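Brick Sorting Notes (data card)
Project: Turkevton
Maintained by: Nesma Ramadan

What is in here

Notes and pictures on sorting building bricks by color into a compartment tray. The idea came from the Wonddale guide to toy storage, which claims that color is the "natural" way to put bricks away. I have my doubts, and most of this card is about them. If you want a cheerful page on the joys of a tidy brick collection, there are plenty.

The bricks are the large studded kind in red, yellow and blue. The tray is white plastic with three compartments. One color goes to one compartment. That is the entire scheme, and you would think there was no way to argue about it. We argued about it for most of March.

The rule, as written

1. Tip the bricks out in front of the tray.
2. Red goes with red, blue with blue, yellow with yellow.
3. A brick counts as sorted when it is inside the walls of its compartment. It does not have to lie flat.
4. Size is ignored.

Rule 3 was the first to cause trouble. Torquil Tosh wanted bricks flat, studs up, or they didn't count. I tried that for one afternoon and dropped it. Bricks lean on each other, and straightening them takes longer than sorting them did. 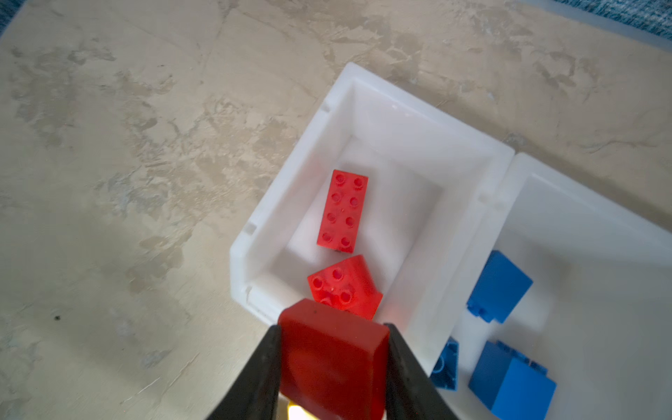 Red with red, blue with blue next door. The small red one leans and still counts.

Rule 4 is the one I trust least. A 2-by-4 and a 2-by-2 of the same color end up together, and anybody who builds will tell you they go looking for a size at least as often as a color. The Wonddale guide has one line on this, and the line says to buy a second tray.

Counts

Loose bricks in the overhead view further down: 13
Red: 3
Yellow: 5
Blue: 5

These are the loose ones in front of the tray only. Bricks already in a compartment are not in the total. An earlier version of this card mixed the two, and Driss Samir spent a Tuesday trying to make the numbers add up. Sorry, Driss.

Which compartment gets which color

We don't fix it in advance. The first brick of a color to land in a compartment claims it. Busisiwe Oosthuizen argued for labels and may well be right, but labels on a tray this small get in the way and come off in the wash. For the layout shown next, red has the left side and blue has the middle, so yellow gets whatever remains. 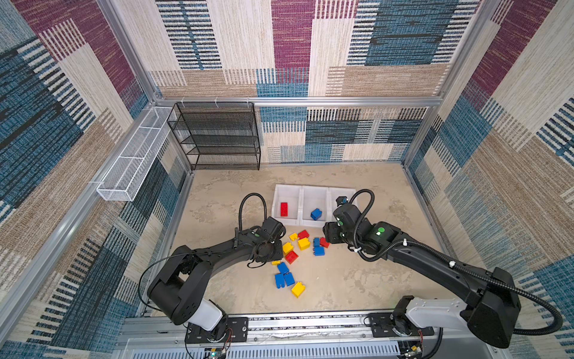
Tharushi Biswas wrote back after reading the draft: "I'd leave yellow till last every time. It's the easiest color to spot on a light floor? I don't think so, it's the easiest to miss, and the flat ones are worst. Also, why is nobody sorting by size? My kids gave up on color within a week."

I can't say she is wrong about size. On yellow I'm less sure. The small flat pieces are easy to overlook in any color, and I haven't seen anyone test it properly, us included. If you do, please count misses and don't go by feel.

What these notes are good for

Comparing color rules for a small number of bricks. Checking whether your own definition of "sorted" holds up when a brick is propped against another one. Settling small arguments at home, possibly.

What they are not good for

Anything with more than three colors. Anything about speed, as we didn't time it in a way I would defend. Claims that sorted bricks get used more. The Wonddale guide makes that claim and gives no source. I left it out of the first draft, put it back in when Torquil asked, and have now taken it out again.

Known problems

- "Flat yellow" and "small yellow" were used loosely in the older notes. Treat both as yellow.
- The Skedden list uses "bin" where this card says "compartment". Same thing.
- No entry records brick size. See rule 4.

Changes

Counts redone for loose bricks only. Flatness requirement removed. Tharushi's comment added in full, at her request.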